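Updated 23rd October, with the oil question answered at the bottom.

I love a wooden board. I have worked on the same maple one since I moved to Temville, and it has outlived two kitchens and a very determined puppy! Looking after one is easy once it's a habit, so these are the things I do to mine.

**Wash it fast.** Hot water, a drop of dish soap, a soft brush, both sides. Never let it soak in the sink, and please keep it out of the dishwasher (I split a lovely one that way years ago and I'm still sad about it). Stand it on its edge to dry so air gets to both faces.

**Onion and garlic smells.** Scatter coarse salt over the board, rub it with half a lemon, cut side down, and leave it for five minutes before you rinse. My neighbor Vija Laur swears by baking soda paste instead, and it works beautifully on fish.

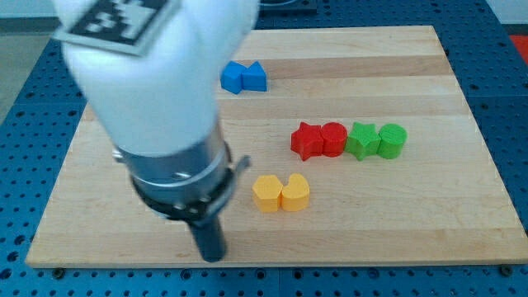 *A rectangular wooden board.*

**Fuzzy surface?** Sand it! Start with 120 grit, always with the grain, then wipe it with a damp cloth and let it dry overnight. The fibers will stand up again. Go over it with 220 and it'll feel like silk. I do this every September and it's one of my favorite jobs of the year.

**Stop the sliding.** A damp dish towel folded flat underneath does it. Shelf liner is good too, and you can cut it to fit.

**A small warp.** Lay the board hump side up on a damp towel overnight, then dry it on edge. Mine came back nearly flat.

**Now, the oil.** Pacita Abella wrote in to ask if olive oil is okay. I'd skip it, it goes sticky and smells stale after a while. Food-grade mineral oil is cheap and lasts forever. Warm the bottle in a bowl of hot water, pour on more than you think you need, spread it with your hand and leave it till morning. Wipe off the extra, and don't forget the end grain, it drinks like crazy!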